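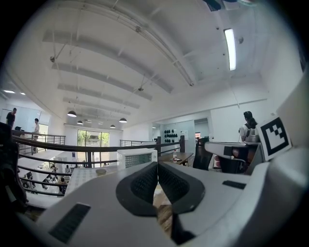 Figure 1. Hand-held gripper on the upper floor, white housing with textured black finger pads.

Droltgate Project: Equipment Planning Report
Benedito Pimentel
Submitted December 18, 2018

1. What I was asked to do

My task was to work out what a student group would need to buy in order to record people picking things up by hand, so that a robot arm could later be taught to do the same. The arm itself was somebody else's chapter. Mine was the shopping, and I was given it after admitting I knew how to use a spreadsheet.

2. Grippers

We compared two options. The Skindutley comes assembled, with a case and a manual. The Multell comes as a bag of parts and a link to a manual. The Skindutley costs a good deal more, and my first draft rejected it on those grounds in a single smug paragraph. I then put together a Multell over most of a weekend and rewrote the paragraph.

The recommendation is two Skindutleys. One would do if nothing ever broke, and I was in the group last April, so I know what that is worth. The finger pads should be budgeted as consumables, like printer ink, and with much the same resentment. The printed square marker on the housing costs next to nothing to replace, but it has to be the right size and stuck on flat. Please do not let me do it.

3. Things missing from the first budget

The first budget had grippers in it and very little else. The list below was added after my supervisor wrote "and then?" in the margin.

Memory cards, and a reader that works with the lab computers
Spare batteries, with a charger that takes two at once
Spare finger pads
Screws (the Multell taught me about screws)
Delivery, which Sugiyama quotes separately and in smaller type
A shelf that locks

Storage was my worst guess. A wide lens and a high frame rate fill a disk at a speed I would have called a typing error. I have allowed for some 200 hours of recordings and would not be surprised to be back asking for more.

4. Space

An open-plan office costs us nothing to record in, provided we keep out of people's way. It also has railings, glass and an atrium, and I have added a wrist strap for each gripper to the order. The straps are the cheapest line in the budget and the only one that went through without a question.

5. Order of purchase

Grippers and straps first, then cards and batteries, then disks once a trial week has shown how fast we fill them. Sugiyama's quote runs out before the next funding round opens. I have asked for an extension and so far have received a brochure.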